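# 飲料補充サービス「Vinwood」試用レビュー参加者の募集

Sarent社は、冷蔵ショーケースの飲料を自動で補充するサービス「Vinwood」を準備しています。正式な提供の前に、店舗や職場で飲料の管理をしている方から、率直な評価をいただきたいと考えています。
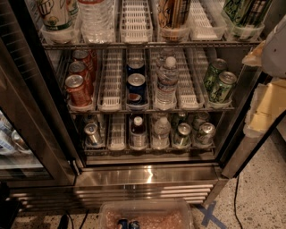 *補充作業の対象となる冷蔵庫。缶とボトルはレーンごとに並べます。*

## サービスについて

Vinwoodは、ロボットが冷蔵庫の棚を確認し、空いたレーンに決められた商品を入れるサービスです。機器の販売はしません。利用者は月ごとの契約で、設置、商品の登録、点検をまとめて依頼できます。棚の区切りには、写真と同じような白い樹脂製のレーンを使います。商品の種類は缶と小型のボトルが中心です。オレンジ色のソーダ缶やPepsiの缶のように見分けやすいものもありますが、透明な水のボトルはラベルも透けていることがあり、登録のときに少し手間がかかります。この手間が実際の仕事の中で許せる程度かどうか、ぜひ意見を聞かせてください。

制御ソフトウェアは、提携会社のDavitzが担当しています。

## お願いしたいこと

参加者の方には、当社のLukoševičius実習室に来ていただき、次の作業をお願いします。

- 登録画面を使って、商品とレーンの組み合わせを決める
- ロボットによる補充を見て、気になった点を記録する
- 同じ棚を自分の手で補充し、違いを書く
- 商品の間違いや缶の転倒があった場合に、画面の案内が分かりやすいかを評価する
- 最後にレビュー用紙に記入し、担当者と短い面談をする

一回の参加時間は、休憩を入れて三時間です。説明は日本語で行います。画面は日本語と英語を選ぶことができます。

## 応募できる方

次の条件に合う方を募集します。

1. 満18歳以上の方
2. 小売店、飲食店、ホテル、または会社の休憩室で、飲料の補充や発注の経験がある方
3. しゃがんで下の段の商品を取る作業ができる方
4. 日本語の説明書を読み、感想を日本語または英語で書ける方

ロボットやプログラムの知識は必要ありません。以前に別の補充機器を使ったことがある方は、応募の文に製品の種類と使った期間を書いてください。比較の意見も大切にします。競合する機器の開発をしている会社の方は、今回は参加できません。

## 人数と謝礼

募集人数は27名です。謝礼は一回3720円で、交通費は別に実費をお支払いします。支払いは銀行振込で、参加した月の翌月末になります。二回目の参加をお願いする場合がありますが、断っていただいても一回目の謝礼は変わりません。

レビュー用紙には64の質問があります。多く見えますが、大部分は五段階の選択です。文章で答える欄は短く書いていただいてかまいません。悪い評価を書いたことで、不利になることはありません。

## 当日の服装と安全

動きやすい服と、かかとのある平らな靴で来てください。サンダルは禁止です。床にはケーブルがありますので、足元に注意して歩いてください。ロボットが動いている間は、係員の合図があるまで冷蔵庫の扉や棚に触らないでください。床のテープの印も動かさないようにお願いします。

大きな荷物は入口の棚に置けます。貴重品はご自分で管理してください。作業に使う飲料は持ち帰ることができません。飲み水は休憩室に用意しています。

## 記録と個人情報

作業中の画面操作と棚の様子を録画します。録画はサービスの改善にだけ使い、参加者の顔や名前を宣伝に出すことはありません。レビューの文章を公開したい場合は、先に本人に連絡し、許可をいただきます。途中で参加をやめたい場合は、理由を言う必要はありません。

## 応募の方法

Sarent社のウェブサイトの応募フォームに、募集番号2169を入力し、次の内容を書いて送ってください。

- 氏名と連絡先
- 現在の仕事、または飲料補充の経験
- 参加できる曜日と時間帯
- 希望する画面の言語

応募の締切は2025年5月24日です。書類を確認したあと、参加をお願いする方にはメールで日程の候補を送ります。実施は9月の予定です。質問がある方も、同じフォームの「問い合わせ」の欄からお送りください。返事には三営業日ほどいただきます。

Sarent社 Vinwood評価担当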